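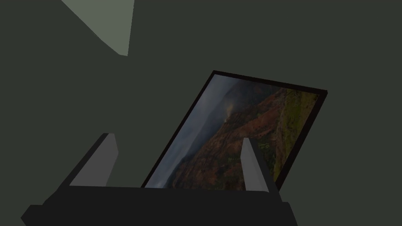 Wrist view in the sim, gripper open, framed landscape past the fingertips. Remote-control demos, May batch.

**1/** Notes on showing a simulated arm a pick task by remote control. Setup first. I drive the arm with a handheld controller, the sim logs joint positions, gripper width and the wrist view, and a policy gets trained on the logs later. The logging tool is Skallovis. The controller mapping is my own and has been rewritten more often than I'd like.

**2/** The May batch is 181 demos. I threw out 33 before training. Most of those were my fault: clutch released mid-move, hand drift, one long stretch where I had the wrist axis inverted and kept going anyway.

**3/** On clutching. When you run out of desk you release the clutch, move your hand back, and press again. The arm holds still. The log records a pause. Train on enough pauses and the policy learns to stop in mid-air for no reason. I now cut any segment where the commanded velocity is zero and the gripper isn't changing.

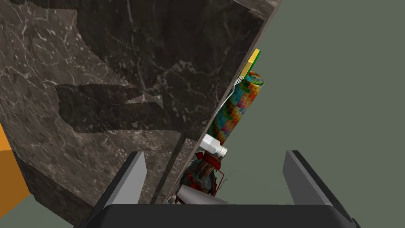 **4/** Asked in replies: do you need a force-feedback controller to collect usable demos?

A plain position controller is fine for picking and placing. Force feedback starts to pay for itself with insertion, wiping, and anything else where contact is the task.

**5/** Camera choice. I tried driving from the fixed overhead view and recording from the wrist. Bad idea. I was reacting to things the policy would never get to see, so the demos contained moves with no visible cause. Now I drive from the wrist view only. It's slower and my neck hurts, but the input matches.

**6/** Driving from the wrist also means you lose the horizon. The table edge ends up diagonal and "left" stops meaning much. I switched the controller to the gripper frame and stopped thinking about the room. Took me an evening to adapt.
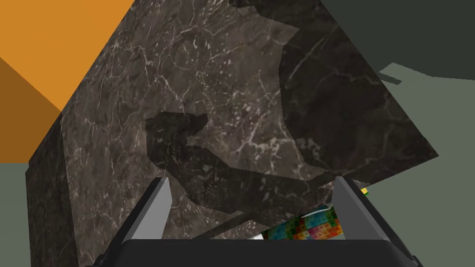

**7/** Lighting is the setting I ignored the longest. Tondcombe, the scene package I use, has shadows on by default, and I left them alone. A shadow is useful to a human driver as a distance cue. It's also a large dark shape that the policy may or may not latch onto. Take the big jagged one across the marble block, with the small color-grid object tucked in the gap between the fingers. The thing you'd care about grasping is a fraction of the area the shadow covers. I randomize the light direction per episode now.

**8/** Grasp timing. People close the gripper late and open it early. I do it too. In the logs my close command comes after a visible hesitation, which the policy copies faithfully. Fix: rehearse the pick 2 times without recording, then record. The hesitation mostly goes away. Cheap compared with filtering.

**9/** Recovery demos. I set aside 18 episodes that begin from a bad pose: off to the side, too low, wrist rolled over. The goal is only to get back to a sane approach. Clean demos never show the policy what to do once it has drifted, and it will drift. 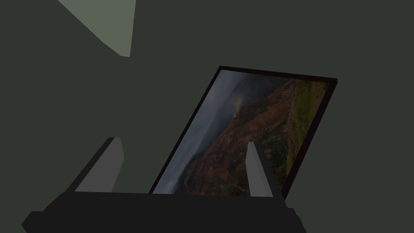
**10/** For those I scramble the start pose with a script and take over from there. Doing the scramble by hand doesn't work. I kept picking poses I already knew how to get out of.

**11/** File hygiene. One folder per task, one text note per session: mapping version, light settings, anything odd. The inverted-axis stretch was easy to find because I had written "wrist feels wrong" in the note and then ignored it.

**12/** Tronholm is the next task set. Same arm, same controller, more clutter. I'm keeping the wrist-only rule and the zero-velocity cut. The recovery share goes up.

**13/** The mapping file is in the repo under Raju, along with the segment cutter. No docs yet. Axis signs are at the top of the file. Check them before you record anything.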